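# Book swap shelf

A book swap shelf is a spot where you leave a book you've finished with and take one you fancy, with no card, no fines and no due date. I've been hooked on them for years, so forgive me if this entry gets a bit gushing!

The one I know best is the Meltico swap, set up by Rajkumari Agarwal in the foyer of the Solanki Rooms. It began one May with 41 paperbacks (mostly crime, a few cookery) and had grown to nearly 500 by the following spring. Vimala Warrier keeps the list of swaps and stamps the inside covers, and I still get a little thrill when one of "ours" comes back with a stranger's bus ticket in it. 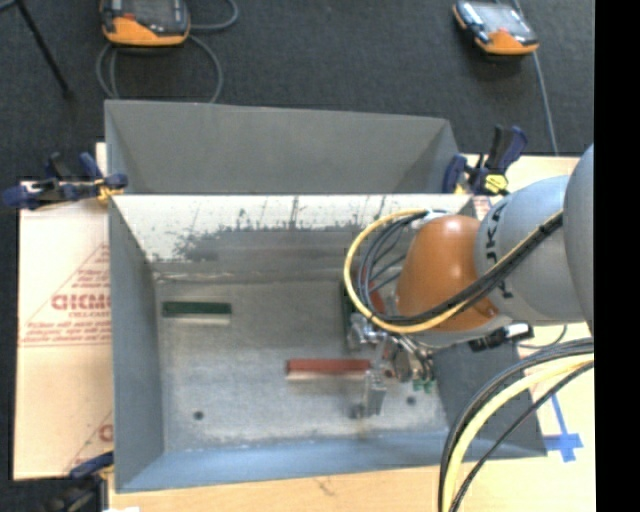 *Grey metal bin on a wooden tabletop, with scratches and scuffs inside.*

Shelves vary a lot. Some are strictly one in, one out. Others, like Trellora, let you take 2 at a time and trust you to bring something back eventually – I love that, though it does mean the children's section empties every school holiday. Textbooks and old encyclopedias are usually turned away, and so are damp books, as the mould spreads.

Swap shelves aren't libraries, and most people who run them will tell you so quite firmly. There's no catalogue and you can't reserve anything. The Udico swap did try numbering its stock, got as far as 191 and gave up (the stickers kept falling off).

See also: library camps, reading groups, toy libraries.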